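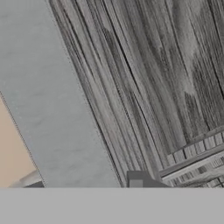 Progress Report No. 4, page 1 of 3

Claridlow Project: Automated Handling at the Grornau Packing Hall
Reporting period ending February 2022
Submitted to: Shek Workplace Fund
Prepared by: Makis Sotiropoulos, project lead, Geltel

1. Status

Work package 2 (simulation of the handling cell) is complete except for the two items listed in section 5. Work package 3 (job redesign and training) started in January, as planned. Work package 4 (installation) has not started. No change to the end date is requested.

2. Simulation work

All trials in this period were run in the rendered model of the cell. The wrist view is the one the control software uses during the last part of an approach, when the gripper is close to the work surface and steeply tilted. In this view the gripper housing takes up the lower edge of the picture, and what remains is mainly large surfaces: a smooth pale gray panel on one side and gray, strongly grained wood on the other, meeting along one diagonal line.

The pale panel gives the software very little to work with. It carries no markings and only slight changes in tone. The wood has plenty of detail, but the grain runs parallel to the edge of the panel, and in early trials the software took dark grain lines for the edge itself. A filter was added that compares surface texture on both sides of a candidate line before accepting it.

A total of 2000 approaches were run with the filter in place. Of these, 115 ended in a stop request, meaning that the software could not place the edge and asked for a person to step in. In the run before the filter, also 2000 approaches, there were 232 stop requests. The target in the grant agreement is 100 or fewer, so it has not been met yet.

Lighting in the model is soft and even. The hall at Grornau has roof windows and two rows of ceiling lamps, and stronger shadows should be expected there. Results above should not be read as a forecast for the hall until the lighting variants have been run.

3. Effect on jobs

The packing hall now works with manual lifting at all stations. Prodromos Stergiou, who manages the hall, supplied task records for the station that the cell will replace. The records show 890 lifts per shift, shared between two people who change places every hour.

Under the current plan the cell takes over the lifts. The two positions remain, with changed content:

Cell attendant. Answers stop requests, clears the work surface, restarts the cycle. At the present stop rate this is a job with frequent short interruptions and little to do between them. Staff at the January meeting raised this as their main concern, ahead of pay grade and ahead of safety. We agree that it is a weak point in the plan.

Quality and supply. Checks finished loads, brings material to the cell, keeps the fault record. This position involves more walking and more screen work than any present job in the hall.

Hourly rotation between the two positions will be kept. The first draft had fixed positions per shift and was withdrawn after the meeting. The pay grade for both is still under discussion between the hall management and the staff council; Geltel has no part in that discussion and has only provided the task descriptions.

4. Training

The training plan has two parts. Part A is done on a desktop version of the simulation and covers how to read the wrist view, how to answer a stop request and when to refuse one. Part B takes place at the cell and cannot begin before installation.

Part A was tried with the first group in January. The wrist view caused the most difficulty. People who know the station well from standing height did not recognize its surfaces at close range and at an angle, and several asked for a second, fixed view from above. The request has been accepted and the view will be added to the attendant's screen. The added cost is covered within the equipment line.

Material for Part A was written in office language and was too long. It is being rewritten with two members of the first group, who are released from the hall for this work and paid at their normal rate.

5. Open items

Lighting variants in the simulation: not started.
Reduction of stop requests to target: in progress.
Overhead view for the attendant's screen: layout approved, software not written.
Floor load statement for the cell base: requested from the building owner, no answer so far.
Rewrite of Part A material: in progress.

6. Spending

Spending is within budget on all lines except travel, which is slightly over because of an extra visit to Grornau for the staff meeting. We ask the fund to approve a transfer from the consumables line. Statements are attached as Annex B.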